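The Small Plate Promise

Every December the small plate comes back. The pitch never changes much: swap your dinner plates for something narrower, and you'll eat less without noticing. This time it comes from Ballow, a meal-coaching outfit that charges a monthly fee and mails you a starter set. The brochure says members "naturally" cut their portions. It doesn't say by how much, or who checked.

I asked. Ballow sent me a summary of a survey of 454 members, all of whom had stuck with the plan for at least 15 weeks. You can probably see the trouble. People who hated it had quit by then and were never asked. The ones left over were asked whether they felt they were eating less. Most did. I feel like I'm a good driver.

Veronika Bognár, a dietitian in Clerkthorpe, has been hearing about plates from her clients for 15 years. "They go back for seconds," she told me. "Then they feel guilty about the seconds, and the guilt is worse than the potatoes." She doesn't think a smaller plate does any harm. She also can't name a client whose habits it changed for long.

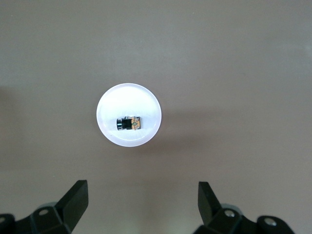
The theory leans on an optical trick. Put the same dark circle inside a big ring and a small one, and the circle in the small ring looks larger. Fine. But dinner isn't a circle. It's a chop, some beans, and a heap of rice that goes up as well as out.

Imre Szénási ran the canteen at a parts warehouse and tried it on his own customers when the old crockery wore out. Waste in the bins went down for a while. So did sales of the main dish, and sales of chips and candy from the machine by the door went up. He bought the bigger plates again the next spring. "I never saw anybody go home hungry," he said, "but I heard plenty of complaining."

Ballow's founder, Jenő Gál, says critics miss the point, and that the plate is a reminder to slow down. Maybe so. A sticky note would do that too, and it wouldn't renew every month until you call to cancel.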